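I met her at a coffee place in Flellthorpe, the week after she got back from running a two-day retreat at Henden. She has been a facilitator for 13 years, and she'd asked me not to use her name because some of her clients would recognize themselves. Fine by me – I mostly wanted to hear about the one that went wrong.

"Which one?" she said, and laughed for quite a while.

The one she picked was a merger session, two sales teams and 54 people in a room meant for half that. The agenda had been signed off by everybody. By ten in the morning it was useless. "One guy stood up and said, 'Are we getting laid off or not?' And I had a slide up about shared values!"

So what did she do? She turned off the projector and asked everyone to write down the question they were most afraid to ask. Then she sat on the floor and sorted the papers, right there in front of them (she says her knees still remember it).
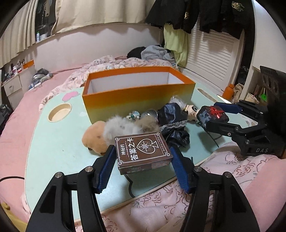

Filed under: Facilitation, Group Work

I asked whether that was courage or panic. "Oh, panic," she said. "But slow panic. You can work with slow panic."

She learned a lot of this at Delacroix, the training firm where she started out, and where they used to swap her group with somebody else's over lunch without any warning. I told her I would have quit. She nearly did, one November, and then a job at Idel came up and she found she missed the swaps.

These days she plans the first hour tightly and keeps the rest in pencil. She also sleeps more, and she no longer answers client email after dinner. "I used to think being tired meant I was working hard enough. My groups could tell, though. They'd get tired right along with me."

She had a train to catch, so we walked to the station still talking – mostly about flip chart pens, which she has very strong feelings about.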